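Workshop notebook – film print and projection bench, Trostance
October 22, 2024

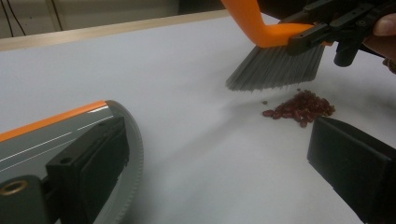 Carrying on from the last entry, in which I said the Lecomte reels would take an afternoon. I have crossed that out and left it legible as a warning.

The job, for anyone picking this up cold: the Condside festival wants to show a short season of regional features in December, and it wants them on film, from film, with the noise. Five titles. Two arrived in proper cans with labels that match the contents. The other three arrived in a suitcase.

Started with Lecomte reel 1, 16 mm, optical sound. Leader is a patchwork from at least three earlier owners, each with strong views on tape. Wound through by hand at the bench. Perforations are better than I feared for the first stretch and then there's a run of torn ones on the sound-free edge, so no, not better than I feared. Repaired what I could with the clear perforated tape. Ran out of the clear perforated tape. Order more, and somebody please write it on the board when we open the last roll, because the board is there and it has a pen.

Shrinkage: measured at head, middle and tail. Head and middle are fine for the projector. Tail is at the edge of what I'd let through a gate I had to pay for. I'll measure again on the other gauge before deciding, as I don't trust the one with the sticky dial and it was the one nearest to hand.

Smell: faint vinegar on reel 2, nothing on the others. Moved reel 2 to the far shelf with a strip in the can. Check strip on the next visit. Please don't put it back beside the others to be tidy.

Frame count. The paperwork with the suitcase says there are 357 feet missing from the whole film and gives no clue where from. This is a splendidly exact number for something no one wrote down the location of. I went looking for it in reel 1 and found one jump, mid-conversation: a woman asks about the ferry and is answered, a splice later, by a different man in a different coat. That might be the cut or it might be the director. Having now seen a fair bit of his work I wouldn't bet on either.

Sound test in the afternoon. Put the worst minute of reel 1 through the Greltora viewer at low volume. Hum on the left, which is odd for a mono track. Swapped the lead, hum went. Swapped it back to be sure, hum still gone. I've put the lead in the drawer with the others that are fine until you need them.

Subtitles. The print has them burned in, in French, over dialogue that is also in French, presumably for people at the back. Condside has asked for English. Options as I see them:

Soft titles projected underneath, on the spare projector, run by hand from a list. Cheap. Needs a person who can stay awake and read ahead.
A printed synopsis on every seat. Cheaper. Has been tried, and the audience read it during the good bits.
Show the thing as it is and call it a rediscovery.

I've recommended the first and costed the second. The third is what I expect to happen.

Also had a long message from the festival about the running order. They'd like the long film last so people can leave for the train, and they'd like a discussion after it. I have replied asking which of those they'd prefer and have had back a thank you.

Rewind bench: the brake on the left-hand arm is still slack. I packed it with a bit of card, which held for two reels and then came out and went across the floor. It wants a new felt washer. I measured the old one and wrote the size on a piece of card, and I think we can all see where this is going. Measure it again.

Left for next time:

Reel 1 tail, second shrinkage reading.
Reel 3, not opened. The can lid is rusted on; use the strap wrench and not the screwdriver, which has a bend in it from the last one.
Reel 2 strip.
Tape order, and washer.
Reply to Condside about whether the shorts can go on one big spool. They can, but I want the changeover kept in as the booth's second machine needs the exercise.
Find the missing feet, if they're in the suitcase lining. I've only checked one side of it.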